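Open Day at the Kuvon Shed

Those of us who took the Bainbridge bus out to Brametthorpe last weekend had been promised the future. The future was running late, so we had coffee first. Sixty-six people signed the visitors' sheet, and most of them had opinions about robots before they reached the door.

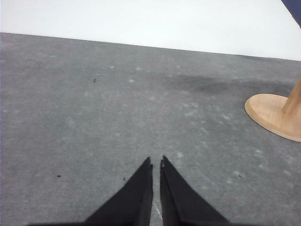
Kuvon builds arms that pick things up and put them down, a skill my own household has yet to master. The company likes to show them handling ordinary stuff, and the round wooden foot off to one side got more questions than the arm did. A man behind me wanted to know if they sold the stand.

The demonstration proper was named Bomitness, a word the staff said with straight faces. It was explained to us that a cup is hard. It slides, it tips, and it gives if you squeeze it. An engineer told us they had logged 389 tries at cups since July and still argued over what should count as a good one.

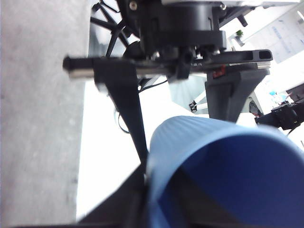

She also said the slow parts are the ones worth watching. I took her at her word and watched for a long time. You do find yourself leaning in the direction you want the arm to go, the way people lean at bowling alleys. Two kids in front of me gave it advice in loud voices. It didn't take any, and neither did they when their mother told them to sit down.

Questions ran well past the time set aside, mostly on the subject of jobs and whether one of these could unload a dishwasher. The answer to the second was "not yours," and I'm still thinking about that.
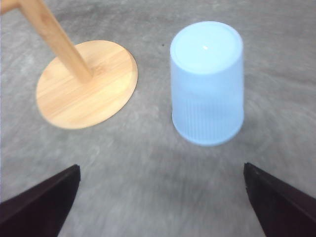

Bainbridge reader Pat wrote in afterward to say that four hours was too long for an open day with only one restroom, but that she'd go back tomorrow if they let visitors work the controls. Kuvon says it will think about the controls. The next open day is in July, and the bus leaves from the usual stop.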